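Looking after an onyx worktop

I fell for green onyx at a stone yard, paid 300 pounds for an offcut and then had to learn how to live with it. It's much softer than granite and it hates anything acidic, so lemons, vinegar and most bathroom sprays are banned in my house!

For everyday wiping I use warm water with a drop of washing-up liquid, then a clean rinse and a dry tea towel straight after. Don't leave it to dry by itself or you'll get smears — they show up terribly when the sun comes in sideways.
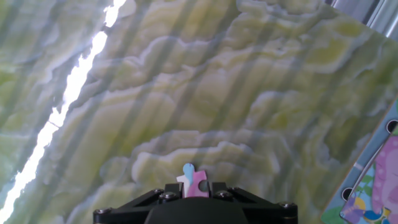
Spills want blotting, never rubbing. I keep a stack of old cotton napkins in the drawer for red wine, and everyone gets a coaster whether they like it or not. Jigsaws, board games and homework are all fine, but put felt under lamps and vases. Mine gets resealed every March, two thin coats, with the windows open.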